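Sorting the Desk Corner

I took Thursday off to deal with the corner by the long white table. It had been on my list since February. Most of what ended up there was mail, chargers and samples from the Brevia job, and I wanted the tabletop clear enough to work on again.

I started with the paper. Two bags went to recycling and one thin folder stayed. The cords took longer. I kept 7, labeled them with masking tape and put the rest in a box for Uzma, who said she would go through them. 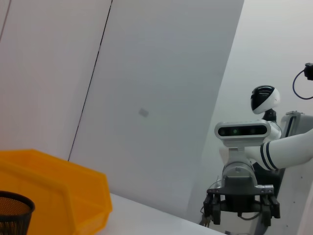
Yellow bin and mesh wastebasket, left side.

The yellow bin is for things that need to go somewhere else: returns, library books, Rukhsana's stapler. I empty it on Sundays. The mesh basket is for trash only. I used to have one larger basket for everything and I kept fishing receipts out of it.

I wiped the wall panels with dish soap and a damp rag. A few scuffs near the seam needed a second pass. Next is the shelf in the hallway, where I still have 5 boxes from the Magsi move. Two of them have no labels, so I will have to open those first.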